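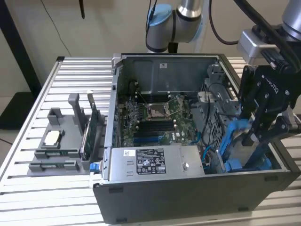
Minutes, Ikdale Community Choir, July meeting. Kicked off at 6 pm in the back room at Horrocks Street. I'm taking notes again (my own fault for bringing a pen), so please yell if I've got you wrong.

## Winter concert

We're going with the church hall. Haruto Furukawa rang them and they can give us the evening slot plus an hour beforehand to warm up. Seating is 48, with a few more if people don't mind the side benches, which are murder on the back.

Long chat about the program! The altos would like the sea shanties dropped, the basses very much would not. We settled on keeping two, and Châu Diệp will pick which ones. She's also chasing the sheet music for the Lulteo lullaby, as half of us are still singing off a photocopy with the last line missing.
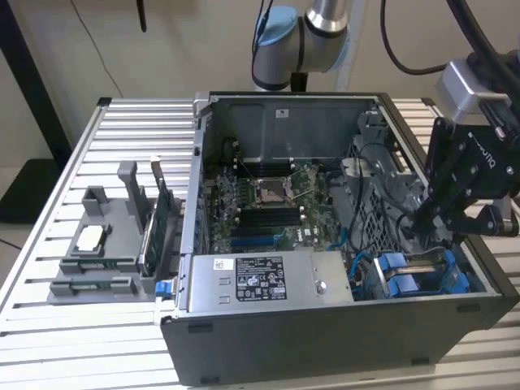 ## Money and tea

Term fees stay the same. We're still owed for about 30 raffle tickets, so have a dig through your coat pockets. Haruto asked if we could go back to proper leaf tea and everyone got quite excited, so that's carried. Biscuits by roster, surnames A to M first.

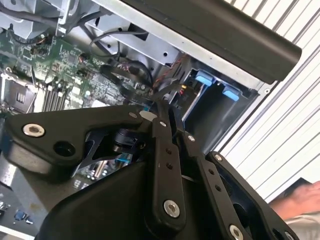
Next up was the trip to Trutberg, and we spent ages on it. The bus is cheaper but leaves horribly early, and carpooling means somebody has to park. Châu wants the song list for the coach kept on a computer, and I said mine's hopeless with files. Mind you, it still has its lid on, unlike the desktop in the photo with its motherboard out in the open, so I've agreed to type up the list anyway. Lyrics to me by the next rehearsal, please, in writing and not hummed down the phone. We'll vote on bus or cars then.

Wrapped up a bit after 8. Haruto has the hall key.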